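An arm at the end of the bench
By Emiliano Ortuño
May
4 min read

I'd promised myself I would stop buying servos. Then our shared workshop at Damasceno cleared a bench by the back wall, I put my name on it before anyone else had found a pen, and well, you can guess the rest!

The arm is called Clikov (my niece's choice, and I've stopped arguing). It has six joints, a two-fingered gripper and far more cable than I'd planned for. I've spent 95 evenings on it so far, and a shameful number of those went on the wrist. My first two wrists were printed in a hurry and flexed like a diving board. The third is stiff enough, though it's a pig to get a screwdriver into, and I still drop the little screws down the back of the bench and have to fish for them with a magnet on a string.

What I want from it is very modest: pick up small things, put them down again, don't fling them across the room. Batteries are my favourite test piece. They're smooth, they roll off the moment you look away, and if you can hold one upright you can hold most of what lives in my kitchen drawer. After that I'd like it to manage something bulkier, like a tool case with a proper handle. One thing at a time, though. 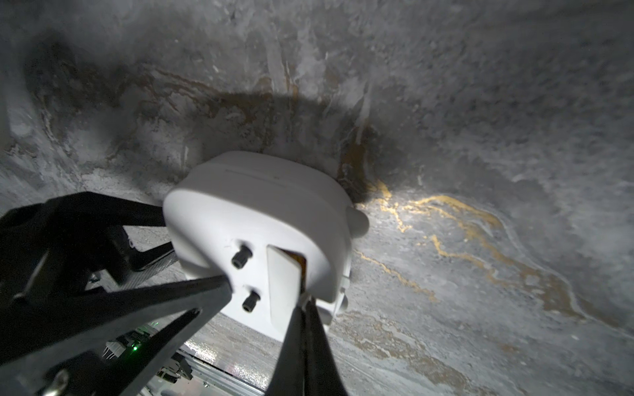
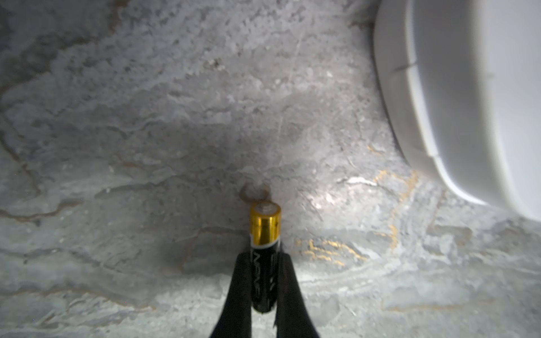
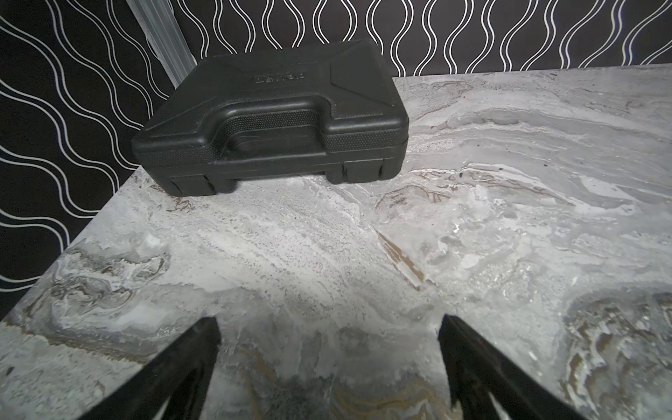
Gripper fingers and a grey marble-look surface in all three; the AA battery is in the second, the black carrying case in the third.

The software is where I've been lucky. A chap two benches along had already written a tidy bit of code for his own arm, and he let me copy the lot in exchange for a spool of black filament. I've only changed the closing speed, which was fierce. Next up is a softer pad for the fingertips (I'm trying bicycle inner tube first, because I've got a bag of it) and then, if my evenings hold out, a better way of routing that wretched cable.

Related
Zerkus: a plotter from two old printers
Buveo and the curtain that opens itself
Sharing a workshop without falling out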